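How to run a household budget meeting without anyone leaving the room

Updated 21 May 2024

You need one table, last month's bank statements and 40 minutes. Snacks are optional in the way that brakes are optional.

Step 1. Print the statements. Yes, on paper. A phone invites you to check the footy scores somewhere between groceries and rent.

Step 2. Each person takes a highlighter and marks anything they can't explain. In our house the first round came to $270, most of it to a streaming service called Elinum that we had all assumed someone else was watching.

Step 3. Sort what's left into 3 piles: must pay, like to pay, why on earth. Keep your voice level during the third.
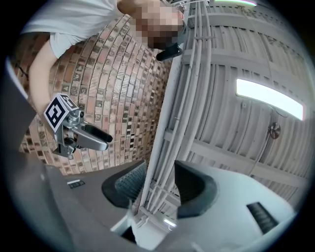 A reader in Duvenbridge wrote in to say that three piles was one too many, and that her family had got by for years on "bills" and "not bills". Fair enough. If two piles keep the peace at your place, use two.

Step 4. Pick one thing to cancel and cancel it before you stand up. Have the password handy, as the cancel button will be hidden behind an offer of a free month.

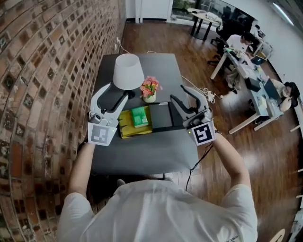
Step 5. Move the money you've saved into a separate account the same day. Leave it in the everyday one and it will turn into takeaway by the weekend.

Step 6. Set the next date. We meet monthly, except October, when the car rego and the council rates arrive together and we meet twice, with better snacks.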